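Progress Report to the Albers Fund
Open Day and Two-Armed Robot Demonstration
14 September 2026
Prepared by Britta Stüber, Cleron Workshop

Dear Lutz,

You asked for a report that was a bit more than the spending sheet, and I am glad you did, because the spending sheet makes this period look very dull and it was anything but. The open day took up most of our energy through August, and I would like to tell you how it went while it is still fresh in everyone's mind. The sheet is attached separately, and the short version is that we are inside the budget on every line except printing.

Where things stood at the last report

When I last wrote, the two-armed machine could stand in its corner and run through its arm movements, and that was really all we were willing to show anyone. You had asked us to put it in front of ordinary people before the end of the summer, and I will admit I thought that was too early. I have come round to your way of thinking. Having a date on the wall did more for us than any of our planning meetings, and a good many small jobs that had been waiting since spring got done in the two weeks before the doors opened (the cable covers, the new labels on the power switches, the wobbly bench by the sink).

The day itself

We had 115 visitors, which was more than we had chairs for. They came from the neighborhood, from the Mallamico plant across the river, and from two of the high schools we had written to. The youngest was brought in a stroller and slept through everything. We ran six demonstrations, each with a short talk first and then plenty of time for questions, and the questions ran long every single time. By the fourth we had given up on the printed schedule and just rang a bell when the next one was ready to start.

The talk explained why the machine has a different tool on each arm. One side carries a gripper, and the other carries a hand with fingers. People understood this much faster than I expected once they had the thing in front of them. A retired machinist from Mallamico put it better than our handout does: he said the gripper is for when you know what you are picking up and the hand is for when you don't. We have asked him if we can borrow that line for the next printing.

The part visitors liked best was the guided movement, where one of our team takes hold of an arm at the wrist and leads it through a motion, and the machine then repeats it. We had planned this as a quick item at the end. After the first session it became the main event, and I think there is a lesson in that for how we spend the rest of the year. There is something very friendly about seeing a person take a machine by the wrist and show it what to do — much friendlier than watching someone type.

What did not go so well

The fourth demonstration stopped halfway when the fingered hand would not close. We restarted it, lost a good part of the session, and the school group that was watching had to leave for their bus. I have written to their teacher and offered them a visit of their own. The fault was a loose connector and it has been fixed, but we should have had a spare on hand and we did not.

The sound was poor as well. Anyone standing toward the back heard very little of the talk, and 70 of our feedback cards came back with the noise mentioned on more than a few of them. We would like to rent a small speaker set next time. It would fit within what is left of the events line, so I am not asking for more money, only for your agreement to use it that way.

We also ran out of handouts before lunch, which explains the printing overspend. The second batch had to be done at the copy shop at their walk-in price.

The Cekum software

You asked in particular about Cekum, the program we use to store and replay the guided movements. It is working, and it held up through the whole day without a restart of its own. Saving a new movement still takes too many steps, and we would like to shorten that before we let visitors try it themselves. That work has started and should be done in time for the next report.

Plans for the coming period

We would like to hold a smaller second open day for the people who could not get in, along with the make-up visit for the school. Beyond that, we will be putting most of our hours into the guided movement work, with a proper set of written instructions so that it does not depend on the same few people being in the building. I would be very happy if you could come and see it for yourself, and you would be welcome on any day that suits you. Just let me know ahead of time so that I can have the coffee on.

With warm thanks to you and everyone at the fund,

Britta Stüber
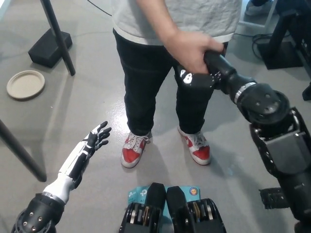 Guiding the gripper arm by the wrist, with the fingered hand open on the other side.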